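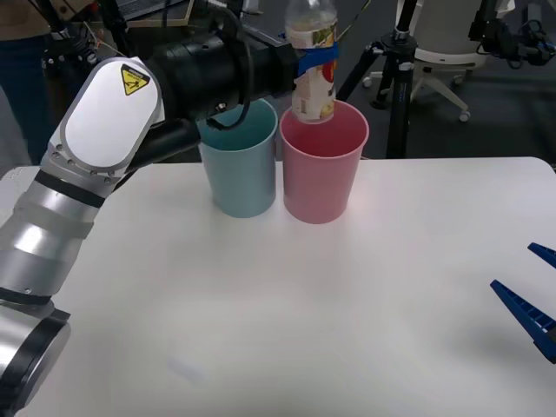 Frequently asked questions: drinks and cups at the Fasmont open day

Saturday 9th August, Marinho Hall. Questions were collected by Femke Smits. If yours is missing, please write to her before the day.

Are drinks included in the entrance?

Yes. Each visitor gets one cup of lemonade or water at the entrance table. A second cup is also free, but please go back to the same table and bring your cup with you.

Why do we not use paper cups anymore?

In June we tried paper cups at the garden day and by lunch the two bins were full. The plastic tumblers can be washed and used for many years. We own 462 of them now, kept in 21 boxes in the storage room behind the kitchen.

What do the colors mean?

Light blue is for water and pink is for lemonade. Both cups have the same shape, so they go in the same boxes after washing. If a visitor asks for the other color, please give it. It is not a strict rule.

How should the cups stand on the table?

Side by side near the back edge, with the opening up. The front of the table should stay free, so that people can put down a bag or a plate. Set out only a few cups at one time – the others stay in their box under the table.

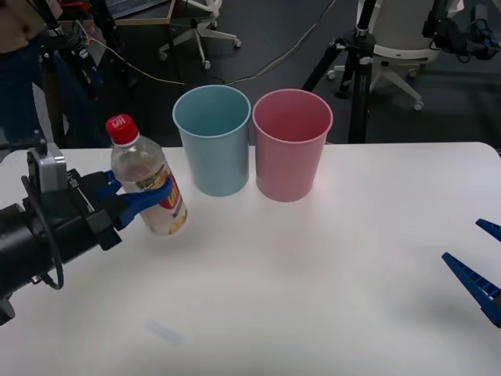

A blue cup and a pink cup next to each other, with the bottle beside them.

How full should I pour?

Up to two fingers below the rim. Children walk fast with their cups, and the floor of the hall becomes slippery. For the very small ones, half a cup is enough.

Must the bottle be closed between two visitors?

Please do it, at least when it is warm. Wasps come in through the garden door. Put the cap back on and turn it well.

What do I do with the last bit in a bottle?

Pour it in the sink, not in the next bottle. Empty bottles go in the crate marked Treltum, without the cap. Caps are collected separately in the glass jar by the window.

Can I bring my own cup?

Of course. We will fill it the same way.

My child is allergic to citrus. Is there something else?

Yes, there is apple juice from Pellulari in the kitchen fridge. Ask for Polyxeni Sfakianakis, she will be in the kitchen until 18:00. She also has the ingredient lists for all the drinks.

Where do used cups go?

On the trolley next to the stairs. Please do not stack more than 4 in each other when they are still wet, they stick together and are difficult to separate.

Who washes them?

The kitchen team does, on Saturday evening. If you can help with drying, bring a clean towel.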